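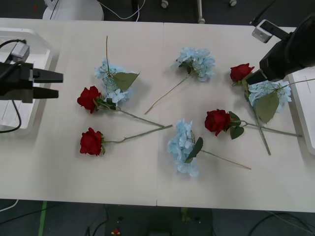 The Korham folding table comes as two units sold one at a time, and most people who buy it for events end up wanting a pair. I do table decorations for small weddings and school functions, and I bought two in January to replace a heavy trestle I had used for years. What I need is a flat surface where I can spread out stems before I decide what goes in which vase. Artificial roses and hydrangeas take up a lot of room when they are laid out with the stems pointing every which way, and a white top makes it easy to tell the deep red from the pale blue. A table built from two panels will always have a seam, and I wanted to know how much the seam on this one would bother me.

Each Korham weighs 31 pounds. I can carry one up a flight of stairs by myself, with a stop on the landing. The handle is molded into the side and is wide enough for a gloved hand. The old trestle took two people.

Setup is simple. You lay the table face down, pull out the legs until the braces snap, and turn it over. The braces were stiff for the first few weeks. Aqeel Lodhi, who drives the van for me on Saturday jobs, pinched a finger in one and now uses the heel of his hand. They have loosened up since and still lock firmly.

To join two tables, you slide a metal clip under each side. The clips are not in the box. They are sold in pairs by the same company and should be included at this price. Once clipped, the two tops sit level on a hard floor. On grass they do not, and I had to put a piece of shingle under one leg at an outdoor job in Villanueva. The legs have no height adjustment of any kind.

The surface wipes clean with dish soap. Floral tape leaves a gummy line that needs rubbing alcohol. Hot glue peels off once it has set, but I did leave a dull spot by resting the gun on the table while I answered the phone. Wire cutters will scratch it. I now keep a cutting mat at one end.

The height is fixed and a little low for standing work. I am five foot nine and my back notices after an hour. Noelia Carretero, who is shorter and makes most of our corsages, finds it comfortable.

I also tried the Drarnent, which a rental shop let me use for a weekend. It is stiffer in the middle and has adjustable feet, but it weighs 40 pounds and the top is a speckled gray. If your tables stay in one place, the Drarnent is the better buy. For loading and unloading the same day, I would take the Korham.

One of my two arrived with a cracked foot cap. I sent an email and a bag of four new caps came nine days later, with no note and no charge. The caps push on by hand.

Good points: light, easy to clean, locks well, plain white top. Bad points: clips cost extra, fixed height, marks from heat. I would buy it again for indoor work. For lawns, look for something with adjustable feet, or keep some shingle in the van.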